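Droten Shape Blocks and Maple Work Board

Item group: sorting and early geometry
Sold by: Michiels Learning Supply
Ships in 3 to 5 business days

Overview
Droten blocks are solid colored shapes for sorting, matching and naming. They are sized for preschool and early elementary hands and are heavy enough to stay put when a table gets bumped. The maple work board is sold separately or as a bundle with the blocks. Most schools order the bundle and add a second bag of blocks later in the year.

Shapes and colors
The range includes cylinders, cubes, triangular prisms and five-pointed stars, along with several many-sided prisms. Colors are red, yellow, green and blue. Not every shape comes in every color. If you need a particular pairing for a lesson plan, write it in the order notes and we will check the bins before packing.

The stars are the slowest shape to produce and sometimes run short at the start of the school year. We do not substitute another shape without asking first.

The work board
The board is glued up from maple strips, so it shows bands of lighter and darker wood. The banding varies from board to board and we do not match boards for color. Teachers often use the bands as ready-made lines: put the red pieces along one, the blue along another. The wood has an oil finish. It can be used loose on a desk or fastened down at the corners if you have a bench or a perforated metal table that takes bolts. Bolts are not included, and the board comes undrilled. Michiels will drill corner holes for a small charge if you send the spacing with your order.
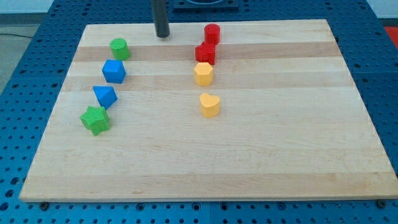 Mirjam Van Beek wrote to us that her class got more out of the board than she expected. She had ordered it only to keep the blocks off a cold table, and now the children lay out two columns on it every morning, one warm colors and one cool, and argue over where a new piece should go. Her one complaint was the triangular prism, which the younger children keep trying to stand on its point. She asked for a flatter version. We passed that along, but there are no plans to change the shape at present.

Ways to use the set
Sort by color first. It is the easiest rule and gets everyone started. After that, sort by shape and leave the colors mixed. For older groups, use both rules at once, with color going across and shape going down. Blocks with flat tops can be stacked. Cylinders stand well on end and roll when laid on their sides, so keep a tray edge or a folded towel nearby if the floor is hard.

The guide sheet that comes with each bundle was written by Nele Verhoeven and covers 43 short activities. Most take less than ten minutes. A few need a second set or a partner group. Replacement sheets are free with any order.

Storage
Blocks ship in a drawstring cotton bag. The Prerkero tray fits under most classroom shelves and holds one full set in a single layer. The board stores upright or flat. If you stand it up, put it on its long edge and keep it away from radiators – maple will cup if one side dries faster than the other.

Care
Wipe blocks with a damp cloth and mild soap, then dry them. Do not soak them or run them through a dishwasher. Small scuffs on the corners are normal with daily use and do not affect the fit in the tray.

Wipe the board along the bands, not across them. Re-oil it once or twice a year with any food-safe oil. Let it sit overnight before putting blocks back on it. Felt-tip pen usually comes off with fine sandpaper followed by a little oil. Permanent marker may leave a shadow.

Ordering
Single bags, boards and bundles can be ordered in any quantity. School orders of 200 bags or more are packed on a pallet and need a delivery address with ground-floor access. Please give a contact name and a phone number for the driver.

Boards may be returned within 30 days if they have not been drilled or oiled. Opened bags of blocks can be exchanged but not refunded. Missing or damaged pieces are replaced at no charge – tell us the shape and color and we will mail it.

For drilled boards, send your spacing to Kristaps Ķēniņš in the workshop. All other questions go to the Michiels order desk.

Related items
Prerkero storage tray
Naria picture cards, shapes and colors
Droten blocks, refill bag
Board oil, small bottle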